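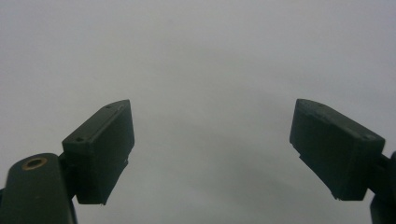

Section 3. Checking the grippers and recording a demonstration

Check the jaws of each Moker hand gripper before the first recording of a session. Worn or shifted jaw pads change the grip width that the Nela recorder stores with each motion, and the robot will repeat the error during playback. Release the trigger and let the jaws open to their full width. Point the gripper at a plain, light surface so that the outline of each finger is easy to read in the preview window. With the jaws wide open, the tops of the two pads should sit at roughly the same height, with the pads angled in opposite directions and the inner faces turned toward the gap. The two small round holes in the top of each pad should be clear of dust and glue. Faint scuffs on the pad surface do not affect recording.

3.1 Before you start

You need the following:

Two Moker hand grippers, charged
The Nela recorder, connected to the workstation
The object used in the task
A table with a plain, matte top
A clean, dry cloth

Set the table so that both operators, or one operator using both hands, can reach the object without leaning. Keep cables off the tabletop. A cable on the floor must be routed away from the operator's feet.

CAUTION: Do not put fingers between the jaw pads while the trigger is being pulled or released. The linkage can pinch.

3.2 Setting the grip range

Do this once for each gripper, and again whenever a pad is replaced.

1. On the workstation, open Nela and select Devices.
2. Select the gripper you want to set. The status light on its handle blinks.
3. Release the trigger fully and press Set Open.
4. Pull the trigger until the pads meet, hold for 2 seconds, and press Set Closed.
5. Read the value in the Range field. The correct value is 118. If the value is lower, check for dirt between the pads and repeat steps 3 and 4.
6. Press Save.

Note: Squeezing hard in step 4 bends the fingers slightly and gives a false reading. Stop when the pads touch.

If the value is still low after a second attempt, do not record with that gripper. Replace the pads as described in the Ellis service sheet.

3.3 Placing the object

The sample task, Flolness Drawer, teaches the robot to open and close one drawer of a small tabletop organizer. Other tasks with a pull or a handle are set up the same way.

1. Wipe the tabletop and the front of the organizer.
2. Place the organizer at an angle to the table edge, with the drawer front facing the middle of the work area.
3. Leave enough clear space in front of the drawer for it to travel.
4. Move each gripper slowly through the path it will take. Check that the two grippers do not touch.

Clear or tinted plastic reflects overhead lights. If a bright spot falls on the knob or the drawer front in the preview window, turn the organizer a little until the spot moves off - do not change the camera exposure between recordings.

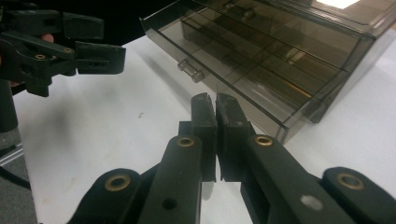
One gripper works the drawer knob. The other is the support gripper and is used only if the organizer slides. Decide which hand has which job before the first recording and keep to it for the whole set. A set with mixed roles can be recorded, but it will be rejected at import.

3.4 Recording

1. Hold both grippers still above the table and press Start.
2. Wait for the tone.
3. Bring the working gripper to the knob with the jaws open.
4. Close the jaws on the knob and pull the drawer out in one even motion.
5. Open the jaws and back away in a straight line.
6. Return both grippers to a position above the table and press Stop.
7. Enter a result, Good or Discard.

Repeat until the set has 14 recordings marked Good. Move the organizer slightly between recordings. Keep the knob within reach and in view of the working gripper.

Closing the drawer is recorded as a separate set. Use the same steps, but begin with the drawer open and push on the drawer front with the jaws closed.

Note: Move at a pace the robot can follow. If Nela shows Speed Limit at any point, mark the recording Discard and do it again.

3.5 If a recording fails

Tracking lost: The gripper's camera was too close to a blank surface, or was covered. Back away until the table edge or the object is in view, wait for the status light to turn solid, and start again.

Width out of range: The saved grip range does not match the pads. Go to 3.2.

No second device: The support gripper has gone to sleep. Pull its trigger once. If it does not wake - or wakes and drops out again - charge it before continuing.

Recordings marked Discard stay on the workstation until the set is exported. To remove them sooner, open the set and select Clear Discards.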